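Perberg Club Medal and Badge Engraving Set

Product group: Awards and recognition
Supplier: Safavi Sports Awards
Order code: 1745

The Perberg set is supplied to athletic clubs, school leagues and municipal recreation departments that present their own season awards. It contains blank medals, ribbons, name plates and a printed wording guide, so that a club may settle the title of each award, have the text engraved and hold the finished pieces until the presentation.

Each set contains 40 blank medals in a single finish, 40 ribbons with a sewn ring, 12 self-adhesive name plates for shields or cups, and one copy of the Safavi wording guide. Medals are available in gold, silver or bronze color. Mixed finishes may be ordered on request, but are packed separately and may ship on a later date.

Engraving

Engraving is carried out at our Mutau workshop. The reverse of each medal accepts up to four lines of text. The name plates accept two. Customers are asked to submit all wording through the order form in the exact spelling, capitalization and punctuation required. Proofs are sent by e-mail and must be approved in writing before work begins. Wording approved by the customer cannot be changed once engraving has started.

Titles such as "Most Improved," "Players' Player" and "Moment of the Season" are held as standard text and carry no setup charge. A club that uses its own terms or nicknames should confirm the spelling with the award winner or the team manager. The wording guide gives sample titles for team sports, racket sports, track and field, and swimming, with notes on the correct short forms for age groups and divisions.
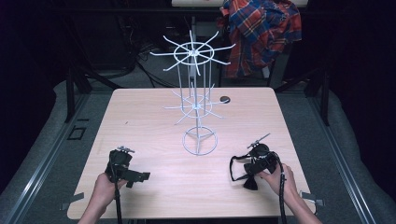
Ribbons are woven polyester and are offered in solid colors or in two-color stripes. They should be kept flat or hung at full length before the ceremony, as folds left for several weeks may remain visible. For clubs that lay out their awards on a table, a white wire rack with spokes on more than one level is a suitable form of stand, and ribbons may be hung from the spokes by age group or division. Display stands are not included in the Perberg set.

Delivery and returns

Standard orders leave the workshop 12 working days after the proof is approved. Orders for end-of-season events in March should be placed early, as this is our busiest period. Unengraved medals may be returned in their original packing. Engraved items are accepted for return only where the text differs from the approved proof.

Related products

Flillow presentation case, single medal, hinged lid
Flillow presentation case, four medals
Perberg ribbon pack, without medals
Safavi wording guide, additional copy

Questions about wording, proofs and repeat orders should be addressed to Ghazal Safavi, Engraving Office. Please quote the order code in all correspondence.

Page last revised April 4, 2023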